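I was halfway up a ladder in my socks, holding one end of a lamp cord in my teeth, when I decided I was finally going to learn about cords. We'd moved into the old place at Nustmont in November and it had one outlet per room, always behind the radiator.

So I called Amparo Escobar, who has rewired lamps out of her garage for 22 years and has opinions! Her first question was what colour my extension cords were. Her second was whether any of them ran under a rug (three did, sorry Amparo).
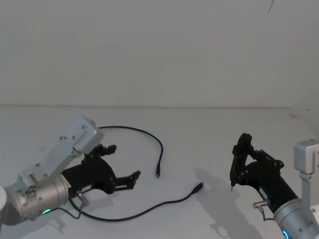
She made me pull up every rug before she'd keep talking. Then she taught me over-under coiling, the way stagehands do it, and I practised on the porch until my neighbour Kiprono Mfinanga came over to ask if I was all right.

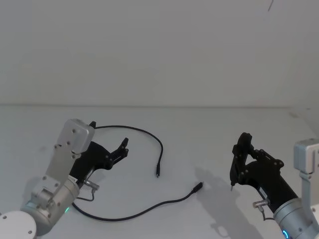 Kiprono, bless him, keeps his in old coffee tins with masking tape labels, and he'd paid 89 dollars for a fancy reel from Mwakalinga that he hates. It jams. He offered it to me twice before supper.

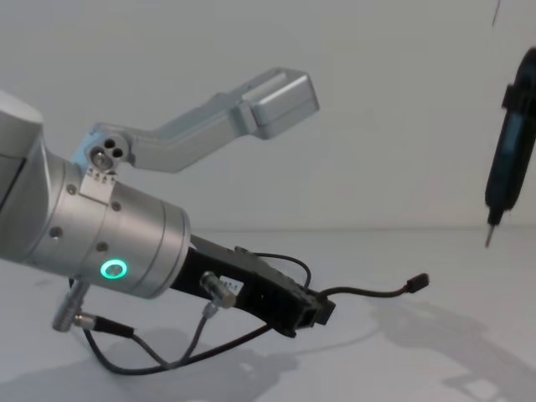

I took the tins idea and left him the reel. My living room now has a proper second outlet (400 dollars, electrician, worth it), and I can read on the chesterfield after dark without stepping over anything except the dog.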